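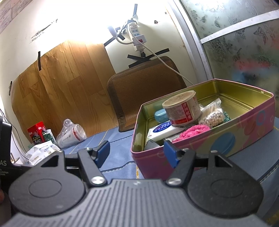
How do you get people to put small things back where they found them? Give every item one container with an open top, and keep that container close to where the things get used.

Storing Small Stuff in Small Rooms
Project report, Lirkitside Hall group
Thursday, January 4, 2024

What we wanted to find out
Student rooms at Lirkitside are tiny and the shelves are deep. Cotton swabs, cases, little boxes, cans - it all ends up on the bed or behind it. We wanted to know if reused tins work better than the drawer inserts the hall sells (Undport brand, the gray ones).

What we did
Started in September. Asked the hall for old cookie and candy tins, got plenty. Each room on our floor picked one tin and filled it with whatever was usually lying around. No rules about what goes in. Second month we swapped half the rooms to inserts. Everybody kept a log sheet, one mark each time something got put away. Total marks for the whole project: 2841. Of those 513 came from the insert rooms, wich was lower than we expected.

What goes in a tin
Pretty much anything. The pink tin is a good case: a can with 沙洲优黄 on it, a light-blue case, a white box, a bright pink mesh bundle and a plastic bag of cotton swabs, all sharing one space. The can leans on top of the rest. Swabs stay in their own bag, tips facing forward where you can get at them. We liked that - a bag inside a tin is basically a free divider.

Problems
Tall things lean. Small flat things sink and you dig for them.
Lids got lost in the first week, so we stopped asking for them.
Tins on a bed slide around when you sit down. Desk is better.
Log sheets from the Domínguez wing came in late and two were blank. Left out.

Cost
Tins were free. Inserts, labels and tape came to 98 dollars, paid from the Nokix student fund. We had asked for more, and didnt need it.

What we would change
Weigh the tins at the start and end, so we know if people are really using stuff or just adding to the pile. Also try shallow tins next to deep ones. And a better log sheet - the boxes were too small to write in.

Log sheets are in the blue binder, hall office, second shelf.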